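The Remote in the Drawer: How Households Are Managing Replacement Controllers

February 25, 2022

When the remote control for a television or streaming box is lost, most owners look first for an identical part. That part may no longer be made. Vondell, a parts wholesaler based in Plasovstead, lists 1,277 replacement controllers in its current catalogue, and many of them are intended for boxes that have been out of production for several years.

The wholesaler's records show that the model number of the player is the most useful detail a customer can supply. It is usually printed on the underside of the unit, beside the power socket.
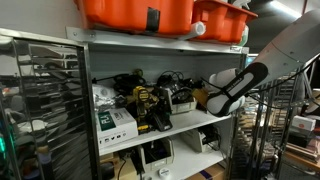
Will a replacement remote work with any box of the same brand?
Only where the two models share the same set of infrared codes, and manufacturers often change these codes between one generation and the next.

Universal remotes offer another path. The Viston, a mid-priced unit sold through Vondell, holds codes for 2,000 devices and can learn others from a working original. Learning takes patience. The two remotes are placed head to head on a flat surface, and each button is pressed in turn until the indicator light flashes twice.

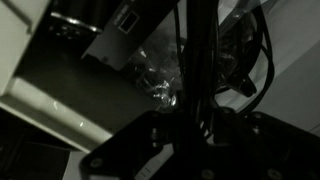

Vol. 30, No. 2

Owners of older players should also consider the receiver. A faulty infrared sensor produces the same symptoms as a dead remote, and a new controller will not correct it. A phone camera can help to settle the question: on many models, the emitter at the tip of the remote appears on the screen as a pale violet glow when a button is held down. If the glow is present and the box still does not respond, the sensor deserves attention.

Batteries account for a large share of returns. Vondell asks customers to fit a fresh pair before sending a remote back, and to check the contacts for corrosion at the same time.
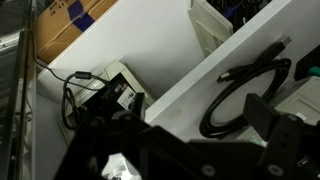 The same advice applies to remotes kept as spares. Batteries should be removed before storage, and the controller labelled with the name of the device it operates. Unwanted units can be left at the Plasovstead recycling centre, which accepts small electronics at the front counter during regular hours.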